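Randden Two-Tier Countertop Spinner, White: Review
Retail display / cap and accessory racks. February 2022

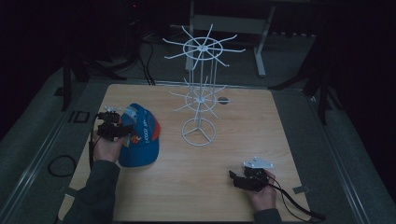

Does it still turn freely once one side is loaded and the other isn't, because the last one I bought leaned so far it rubbed on its own base? The question arrived from a reader before testing was finished, and it covers most of what a buyer needs to know about a countertop spinner. The short answer is yes on the lower tier, and yes with limits on the upper one. The long answer follows.

What it is

The Randden is a rotating wire stand for small counters. It has a circular base ring joined to the center pole by three spokes, a lower set of hooks arranged around a small ring partway up the pole, and an upper set of longer hooks around a larger ring near the top. Each hook arm angles outward and up. The finish is white. The stand is sold for caps, but nothing about the hooks is specific to caps, and I have also used it for lanyards, key rings and carded goods.

Ours was bought at the normal price from a shop fittings dealer. I used it for 20 days on a light wooden tabletop, then for another eight on a glass counter.

Assembly

The stand ships flat in one carton. The pole comes in two sections that thread together, and each tier slides on and is held by a set screw. The hex key is included. The instructions are a single folded sheet with line drawings and no text, and one drawing shows the upper ring upside down. If the hook arms slope toward the counter when you have finished, the ring needs to come off and go back on the other way up.

Assembly took 28 minutes, of which a fair part was spent correcting the ring. A second build, after taking the stand apart for the move to the glass counter, went a good deal faster. Tighten the set screws after the pole sections are fully seated. Doing it in the other order leaves a slight wobble at the joint that feels like a bearing fault.

Rotation

The bearing is under the tiers, and the base ring stays put while everything above it turns. Unloaded, the stand spins with a light push and coasts to a stop without grinding. There is a faint tick once per revolution on our unit. It did not get louder over the test period, and a drop of light machine oil did not remove it.

Balance is the weak point of every stand in this class. I loaded one half of each tier and left the other half bare, then turned the stand by hand. With only the lower tier loaded on one side, the pole stayed close to vertical and rotation was normal. With only the upper tier loaded on one side, the pole leaned visibly and the stand tended to drift until the heavy side settled at the same position each time. It did not tip, and it did not rub. Loading both tiers on the same side is asking for trouble on any slick surface.

The largest item I hung from a single upper hook was 400 grams. The arm flexed, then returned to its original angle when the weight came off. I would not leave that much on one hook for a season.

Caps on hooks

A cap can be hung by the rear strap or opening, or rested over the hook with the crown facing out. The first is more secure. The second shows the front of the cap better, and the upward angle of the arms helps keep it in place, but a structured crown sits higher and will slide if the stand is spun quickly. Soft, unstructured caps tend to fold around the wire and look tired by the end of a day.

Side lettering is a separate problem. If a cap carries its print on the side panel, hanging it by the strap turns the print away from the customer on half of the hooks. The practical fix is to lay each cap flat on the table first, brim toward you, check which side carries the print, and sort before hanging. It adds a few seconds per cap and saves rehanging the whole tier.

The upper tier has the longer arms and the larger ring, and that is where full-size caps belong. On the lower tier, caps with long brims overlap their neighbors. Children's sizes and visors fit there without crowding.

Stability and surfaces

The base ring is wide enough for the height of the stand, but it is bare coated wire with no pads. On wood it grips reasonably well. On glass it creeps: after a morning of customers turning it, the stand had moved by the width of its own wire several times over and had to be pushed back. Four adhesive rubber dots on the underside cured this. They should be in the carton.

Watch for cable holes and grommets in the tabletop. A ring of plain wire will sit over one with no trouble, but a spoke or pad that lands on the lip of a hole can set the stand slightly out of level, and a bearing of this type makes any tilt obvious. Move the stand toward the back of the table and clear of the hole, leaving the front free for folding and sorting.

Finish

The white coating is even on the long wires and thinner at the welds. After the test period there were small rub marks on the hook arms where metal strap buckles had dragged. Plastic snap closures left no marks. The coating wipes clean with a damp cloth. Gray smudges from handling show up quickly on the pole and the upper ring, so plan on wiping it weekly.

Compared with others

The Husia single-tier spinner costs less and is harder to unbalance, but it holds fewer items and stands too low to be seen behind anything else on the counter. The Spanos tower has a weighted plate in place of a wire base and is the steadiest of the group by a clear margin. It is also heavy enough to be annoying if you pack up at the end of each day. The Jallitine stand is close to the Randden in layout, with straight arms instead of angled ones, and caps slid off it during ordinary turning. I stopped using it last June.

Verdict

Buy the Randden if you need a two-tier stand that travels flat and will be loaded evenly. Add rubber dots on day one. Put the larger caps on top, spread them around the ring as stock sells down, and keep anything with a metal buckle off the arms if the white finish matters to you.

For a permanent counter where the stand never moves, the Spanos is worth the extra money.

Rating: 4 out of 5

Replacement set screws are listed as a spare part. The upper ring is not.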